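So I promised in March that I'd write about the new thing at work and then I didn't, partly from being tired and partly from not knowing what I thought of it. I still don't completely, but my sister keeps asking if a robot has taken my job yet and I'd like to have somewhere to send her.

Quick background for those who came in for the garden posts. I work at Pornar, in the sample room, in the old building on Bittencourt. We make up test batches of dry mixes for customers who want to try a blend before they order a truckload of it. It's a lot of pouring stuff from one thing into another, weighing, tapping, wiping, closing lids, putting on labels. There are five of us when no one is out sick. I've been there long enough to remember doing all the bagging by hand too, before they put in the Siller, and I'll get back to the Siller because it matters.

Anyway, last winter the company signed up with an outfit called Osus to see if two robot arms could do some of the sample room work. Cleaning out containers, opening and shutting them, moving glassware, that kind of thing. I pictured a guy in a polo shirt typing and then an arm doing my job by lunch. What happened is that they took over the upstairs room with the gray carpet and asked who wanted to come up and teach it.

I said yes mostly because there's a chair up there, and because it's 85 cents an hour more.

The teaching goes like this. You don't steer an arm, there isn't even an arm in the room. You hold a gripper in each hand, like two big fancy salad tongs, and you do the job with those instead of with your fingers. There are cameras on them, so whatever the tongs see gets saved, and eventually the arm is supposed to learn from watching enough of it. You do the task, you put everything back, you do it again. And again. Then they change where the jar starts and you do it again!

The first week I was terrible. I have handled glass for a living for years and I could not pick up a measuring cup. It's humbling, you have no fingertips. All the things I do without thinking, the pinky under the base, the little tilt to feel where the weight is, those are gone, and you have to plan it out like you're parking a trailer. Cleiton Meireles, who has been on my shift forever and has hands like oven mitts, got it in a day. I was pretty sore about that and he was very nice about it, which made it worse.

Handles are the worst part. You'd think they'd help. They swing off to whichever side you don't want them on, and then you've got one gripper busy holding the thing up and the other one trying to come in underneath without knocking into it.

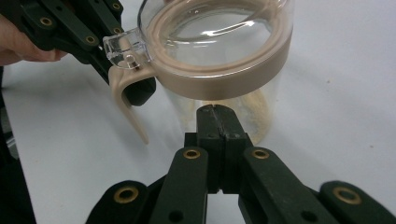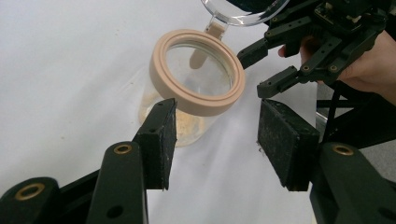
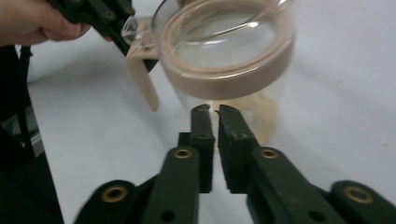
From higher up, with a gripper in each hand:
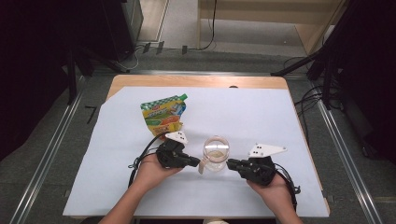
The Osus person we deal with is Daiane Trindade, and I like her a lot. She's the one who tells us what to do next and she's also the one who watches the recordings back, and it was Daiane who got me to stop fighting the tongs. She told me to go slower than felt reasonable and to quit fixing things. That was the part I couldn't get at first. If I fumble a lid I want to start over so it looks good. She wants the fumble, as long as I recover from it the way I normally would. An arm that has only ever seen perfect lids doesn't know what to do with a bad one. Once I understood that, I relaxed, and once I relaxed I got better, so now she complains I don't fumble enough.

By the end of our first stretch we had 1827 recordings between us. They threw out 307 of them. I took that personally until I found out a good chunk were from a morning when one of the cameras had been bumped and was pointed somewhere silly, and another chunk were Emerson Lopes talking with his hands in the middle of a take. He's a talker. You can't be a talker with a gripper in each hand.

Okay, so what has it changed? That's what my sister wants to know, and I think people expect me to say either "nothing" or "everything."

The biggest thing is how I'm tired. Downstairs I'm tired in the feet and lower back. Upstairs it's my forearms and my head. There's a squeeze you have to keep up the whole time you're holding something, and you can't drift off. Downstairs I can wipe out containers and plan dinner for the whole week. Upstairs if I start thinking about chicken I drop the cup. Jussara Cordeiro asked to come back down after three weeks for that reason exactly. She said she missed being able to think about her own stuff, and I understood that right away. I don't think it had crossed any manager's mind that the boring part of the job might be a part somebody liked.

The second thing is the sample room itself. With two people upstairs there are three downstairs, and the orders didn't shrink. There was a bad couple of weeks when we had 600 sample bags due and everyone downstairs was giving everyone upstairs the look. You know the look. We'd come down at the end of the day with our arms aching and they'd been on their feet since six, and neither side believed the other one had been working. That was the closest I've seen us get to an actual fight, and it had nothing to do with robots taking jobs. It was about who had the chair.

Guido D'Amico, who runs the floor, fixed it eventually by making everybody rotate. Mornings up, afternoons down, swap the next week. Anyone who wants out of the upstairs half can be out, and they keep the extra money for the weeks they did. It should have been like that from day one, and I told him so, and he said yes, it should have. I gave him some points for that.

The third thing is harder to explain. I've started noticing what I do. Daiane asks questions like "how do you know it's clean?" and the first time she asked me I said "you look at it," and she waited, and I realized I don't just look at it. I turn it against the light. I run it around once more if the stuff is the clingy kind. If it's a jar with a clamp on the lid I go around the ring, where it always hides. I've never been asked about any of it before, not once, by anybody who paid me. I had a supervisor years ago (before Guido) who used to say a trained monkey could work the sample room. And here's somebody with a graduate degree writing down how I hold a jar. I'm not going to pretend that didn't feel good!

And then I drive home and think, well, sure, she's writing it down so that something else can do it.

So, the Siller. When that machine came in there were eleven of us, and they told us all that it would just take the dull work and we'd be moved to better things. Some were. Some weren't replaced when they left. No one was ever fired by a bagging machine, but there are five of us now. I bring it up in meetings, and I know I bring it up too much. The company people say this is different because the arm is slow and will need somebody next to it, and having seen a video of it trying I believe the slow part. It spent a very long time deciding about a lid. Cleiton was cheering for it by the end, out loud, like it was a toddler on a slide.

What I asked Guido for, and what I'd tell anybody else to ask for if it comes to their work, is to have some of it on paper. We got two things. One is that whoever taught it gets first pick of the job of running it, before they hire from outside. The other is that the upstairs pay doesn't stop the day the recording stops, it carries on until the end of the year. I wanted a third thing, a promise about not letting the headcount slide the way it did before, and I didn't get it. "We'll see where volumes are" is what I got. I've heard that one. I wrote down that he said it.

Emerson thinks I'm being gloomy. He thinks it will be like the label printer, which we all hated and now would chain ourselves to if they tried to take it away. He might be right, he's right more often than you'd guess from how much he talks. If an arm wants to do the scrubbing on the clingy stuff, it can have that with my blessing. I'd keep the weighing, and the bit where you open a new blend for the first time and the smell comes up and you can tell right away if somebody got the vanilla wrong. I asked Daiane if the arm can smell anything. It can't. I was happier about that than I should have been.

I'm upstairs mornings again starting next week. They're moving on to scoops — I've heard scoops are awful — and I've bought one of those squeezy foam balls for my forearms, which the cat has already claimed. Tomatoes are in, by the way. I'll do a proper garden post once I can feel my hands, and Carol, I haven't forgotten about your seeds.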